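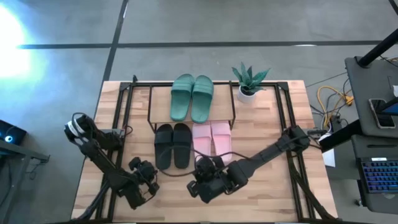 Filed under: Around the House / Entryway & Mudroom

I used to think shoe clutter was a storage problem, so I kept buying storage. A bench with cubbies, then a hanging thing with pockets that pulled right off the door, then a very nice basket that ate one shoe of every pair. What finally worked at our place in Drastcombe was a much duller idea: only the shoes you wore this week get to live by the door. Everything else goes upstairs in the closet, and you go get it when you need it. That alone cleared out more than half the pile!

For the ones that stay, a low riser is the best little upgrade I know. It doubles your floor space, and you can make one out of a leftover board in an afternoon (mine is 78 cm long because that's how long the scrap was, and my tape measure only speaks metric, don't ask). Sand the front edge well, you will be catching it with bare toes. Leave enough room underneath to get a broom in. I built my first one too low and ended up fishing grit out with a ruler for a whole winter.

Slides and sandals are easier than sneakers, so start there if you're tackling this with kids. No laces, no tongues, and you can park them close together in pairs. My neighbor Delyth Yorath has hers put away toes to the wall, so they're ready to step into backward on the way out. I've tried it and I just fall over, but her kids swear by it.

Now, cleaning. Most foam and rubber slides only want warm water, a squirt of dish soap and an old toothbrush. Get into the ridges and the seam where the strap meets the sole, that's where the smell lives. Rinse, shake, and stand them up on edge somewhere shady to dry. Please don't leave them on a sunny deck or in a hot car – I shrank a pair almost a full size that way and they curled up like potato chips. For anything with a cork or suede footbed, skip the soaking and go with a barely damp cloth.

If they still smell the next day, sprinkle in baking soda before bed, leave it overnight, and knock it out over the trash in the morning. Two nights in a row for the really bad ones.

One more, from Raimo Ojala, who fixed our back step last December and had opinions about our doormat. He says use two mats, a scratchy one outside and a soft one inside, and make the inside one longer than you think you need, at least 3 good steps. We swapped ours that same month and I sweep the hall maybe half as often. The old mat went to the garage, where it's very good for kneeling on when I change the mower oil.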